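Snack Packing and Waste in the Mosstead Study Lounge
Project report, Packaging and Storage course
Author: Mirta Gaete

1. Background

The study lounge at Mosstead is open late in the exam period, and snacks are handed out there in the evenings. Until now they have been put out loose on a side table. By the end of the night the small bars and sticks are under the larger bags and people dig through everything to find what they want. My project looked at whether snacks could be grouped into small sets first and kept in a basket.

The work was done in December in the Tanton room, using one wooden table and a gray plastic basket with open mesh sides. The snacks came from Gallardo, the shop next to the bus stop in Haltstead.

2. Sorting the items

I wanted each set to have one larger bag and a few small things to go with it. The larger bag goes down first, flat, with the barcode label toward the near side of the table. The small items are placed to the right of it or partly on top of it. The basket stays on the left so that it does not get in the way of the sorting.

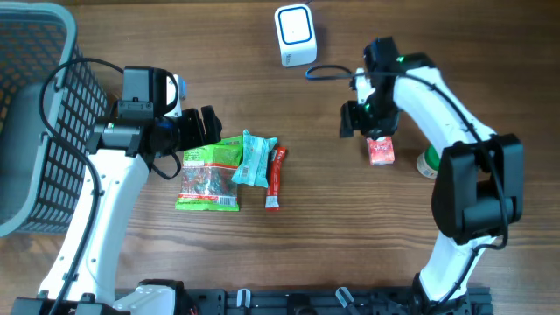 Figure 1. Snack packages on the table, with the mesh basket at left.

I had planned to sort by weight, but the kitchen scale in the room only reads in steps of 2 grams and the light items gave different readings each time. I changed to sorting by shape instead. There were three shapes that mattered: flat bags, bars and sticks, and small cartons or packets.

Flat bags are the easiest to stack but they slide. Bars and sticks can go almost anywhere in a basket – the trouble is finding them again. Cartons hold their shape and should not go under anything heavy.

3. Grouping 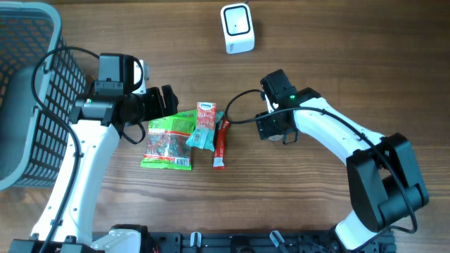 Overlapping the items saves table space. A bar laid at an angle across the corner of a bag takes up less room than one laid beside it, and a whole set can then be picked up with two hands. The drawback is that the labels get covered. People with allergies need to read them, so I decided that the ingredient side of every packet should be left facing up where possible.

I also tried grouping by color in the first round. It looked tidy but had no use, and I dropped it.

The budget for the project was $70 and I did not spend all of it. The basket was already in the room.

4. Adding non-food items

Several students asked for tissues to be included with the snacks. These were added to the sets as a small item.
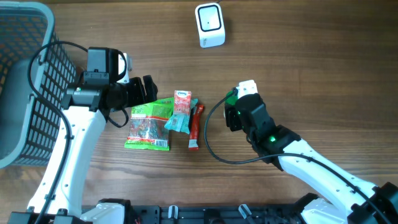
A pocket pack of tissues is soft and can be pressed into a gap, so it is best added at the end. I first put it at the bottom as padding, and the wrapper came open when the sets were moved. On top it is also easier to see, which matters if someone only wants a tissue and not the food.

5. Results

Sets packed by shape stayed together better than sets packed by color. The basket worked well for bags and cartons. Its mesh openings are fine for wide items, but a slim stick placed on end against the wall tends to lean and catch, and should be laid flat on the bottom.

The lounge handed out 341 items during the trial. I do not have a count from before, so I cannot say if this is more or less than usual. The evening staff reported less digging through the table, and fewer crushed bars.

6. What I would change

A second basket for bars and sticks would help. I would also write the packing order on a card and tape it to the table, as I had to explain it again each evening after 6 p.m. when the shift changed.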